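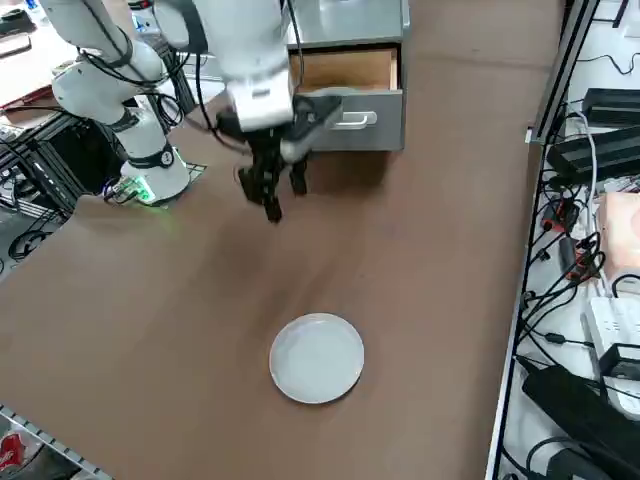
Keep-out zone and reset rules for a shared robot arm table - what do you use?

Posted in Workshop Safety and Good Practice

Kakunard

We are writing a one-page rule sheet for a tabletop arm cell. The job is opening and closing a drawer and moving plates. Several people use the cell in a day and each one sets it up a bit differently. Our draft has over 2000 words and I doubt anyone will read it.

What I need help with:
Where should people be allowed to stand while the arm is powered but not moving?
Who is allowed to reset the table between runs, and in what state should the arm be?
Do you write down the start position of every object, or only the ones that get handled?

We did a risk assessment in January. It covers pinch points and the stop buttons, but it says very little about daily habits.

2 answers

Adalberto Cavalcanti

Start with the reset, as that is when hands go in. Our rule is that the person doing the reset is also the person who holds the pendant. No one else starts a run until that person has stepped back past the floor line and said "clear" out loud. Powered but not moving counts as moving. If you need to reach in, put the arm in a protective stop first and check the status on the pendant. A light on the base is useful, but it should not be your only check.

For positions, write down everything on the table, including things the arm is not supposed to touch.

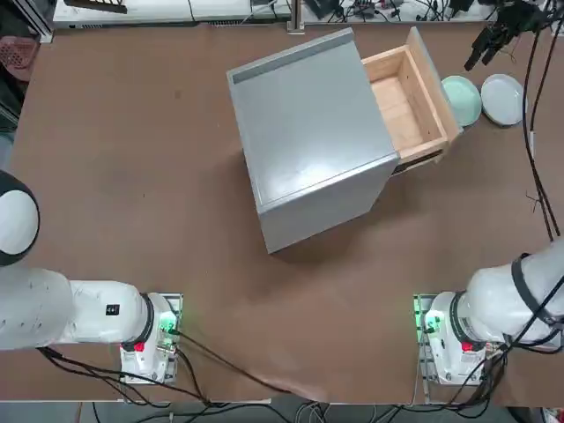
Drawers need their own line in the rule sheet, because a drawer changes the shape of the work area partway through a job. A path that is fine with it closed may not be fine with it open. Measure your clearances with the drawer all the way out, and do it for each arm that can reach it. Watch what sits next to it as well. With the green plate right up against the side of the open drawer like that, I would put a tape mark on the table for each plate and set a minimum gap. The same goes for the long cable down the right side of the table. Give cables a marked route and check it before the first run - a snagged cable can pull on a connector or drag something off its mark.

Things I would cut from a long sheet: general warnings, anything already in the arm manual, and anything no one can check by looking. Ours went from 84 lines to one side of paper. The long version is still in the binder for training.

Last point on speed. Use reduced speed for the first run after any change to the layout, even a small one. Log the change with initials.

Stankevičius

Agree with most of that. We don't bother with tape for the plates, we use a printed mat with outlines. Easier to replace when it gets worn.

Check your local rules too, they are not the same everywhere.

Kakunard

Thanks, both. I'm moving the reset rule to the top and adding a line for the drawer. Can the mat go under the cabinet, or does it slide?

Stankevičius

Ours stops short of it. Cabinet is clamped straight to the table.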